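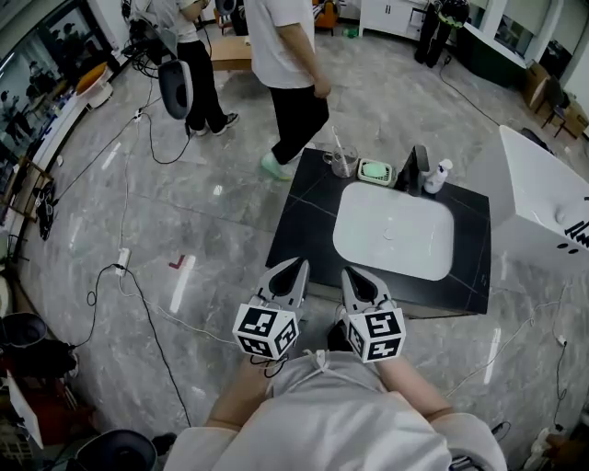
Zanetti puts Lorna vanity unit on show at Mulum

August 26, 2023

Bathroom furniture maker Zanetti has set up its Lorna vanity on the showroom floor at Mulum, where it will stay until the end of October. The unit pairs a black worktop, faintly veined in white, with a white rectangular basin.

The basin has rounded corners and a small round drain near its centre. A dark grey tap stands behind it, which leaves the front edge of the worktop clear. The back edge is used for the everyday items: a toothbrush in a clear glass cup, a pale green dish with a bar of soap, and a white spray bottle.

Zanetti says the worktop can carry a static load of up to 40 kg between its supports. Product manager Janelle Dumlao said most of the changes from the earlier version concern cleaning. "The old tap base sat too close to the basin and you could not get a cloth behind it," she said. "We moved it back and kept the waste fitting the same, so existing pipework still lines up."

The unit stands out on the grey marble-patterned tiles, with a tall white cabinet to its right. Shayne Quinlan, who planned the layout, said visitors had asked to reach the basin from more than one side — something a wall-mounted display does not allow.

Two basin depths will be sold. The deeper one needs a different trap, supplied by Brukero and packed separately. Fitting instructions cover both versions, and the fixing points are identical.

Orders open in October. Zanetti has yet to confirm prices or say whether the worktop will be offered in a lighter colour.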